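Home Collectors Wanted: Help Us Gather Everyday Tidying Examples
Zavach, Clostgate office
Part-time, paid, flexible hours

We are a small team at Zavach, and for the past year or so we have been trying to teach a learning system to do the sort of household jobs that most of us do with half our mind on something else: picking things up off the sofa, putting the washing in the basket, finding somewhere sensible for a cup. It is slower work than you might think! The system learns by watching a great many short examples, and those examples have to come from real homes, with real furniture and real clutter, collected by people who live in them. We would love some of those people to be you.

We are looking for 34 home collectors in Clostgate, Benholm and the villages in between, to start in November. You don't need a background in engineering or computing. Our first group included a retired bus driver, two students, a piano teacher and a father of twins who did most of his sessions after bedtime, and they all got on very well.

What you would be doing

We lend you a hand-held gripper, which you hold by its handle and squeeze to open and close the jaws. A small camera on it records what the jaws are up to. You then carry out ordinary tidying tasks with it, one after another, in whichever room you like. A typical task might be "move the bottle into the basket" or "stand the cup upright on the table". Each one is over quickly, and a session is made up of 26 of them, with as many pauses for tea as you care to take.

Between tasks you mix things up a little: shift the basket, swap one object for another, put a different blanket down. Please don't buy anything specially, and please don't clean up for us first. A fumbled grasp is useful too, so leave it in and carry on. Petronella Shabalala, who looks after our collectors, goes through the first session with each new person and will tell you kindly if you are moving too fast (nearly everybody does, to begin with).

We ask for 200 recorded tasks a month as a minimum. Some people spread them thinly across the weeks and others get them done in a couple of long evenings, and either is fine by us.

Who we are hoping to hear from

You should be 18 or over and comfortable holding a light tool in one hand for half an hour or so. Left-handed people are especially welcome, as we have far too few. You will need a home internet connection for sending the recordings, and the agreement of anyone you share your home with. Flats, houses, bedsits and narrowboats all count. Patience helps, and so does a willingness to ring us up when something isn't working.
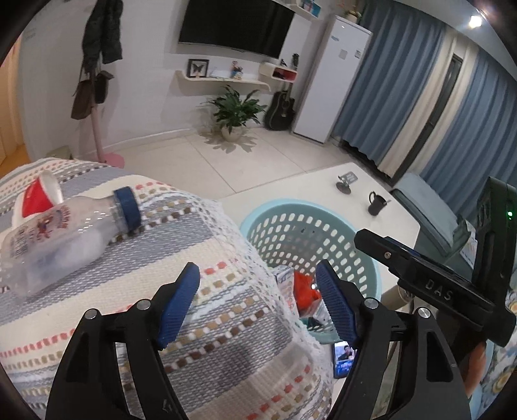 Pay is £11 for each session that you send in, plus a one-off payment for your training morning, and we cover postage if the gripper needs to come back to us for repair. Payments go out at the end of each month. The first placement lasts three months, and if we all get along we will gladly talk about carrying on after that.

A word on privacy, as it is the thing people ask about most. You choose which rooms we see. Before you begin, have a look for letters, photographs and screens you would sooner keep to yourself, and put them away. If you spot something afterwards, tell us which recording it is in and we will delete it, no questions asked, and you will still be paid. Garnet Lapointe handles all of these requests personally and is happy to talk them over before you decide whether to apply.

How to apply

Write us a short note saying where you live, what sort of home it is and which times of day suit you. There is no form and we don't need a CV. We answer everyone, usually within a fortnight, and we will invite you in for a chat and a go with the gripper before either side commits to anything. The kettle is generally on from 10 am.

Recent vacancies
Recordings reviewer, Clostgate (part-time)
Workshop assistant, gripper repairs
Kitchen task collectors, Benholm
Project coordinator, Restrepo household study

Contact us | Privacy | © Zavach. All rights reserved. | Back to top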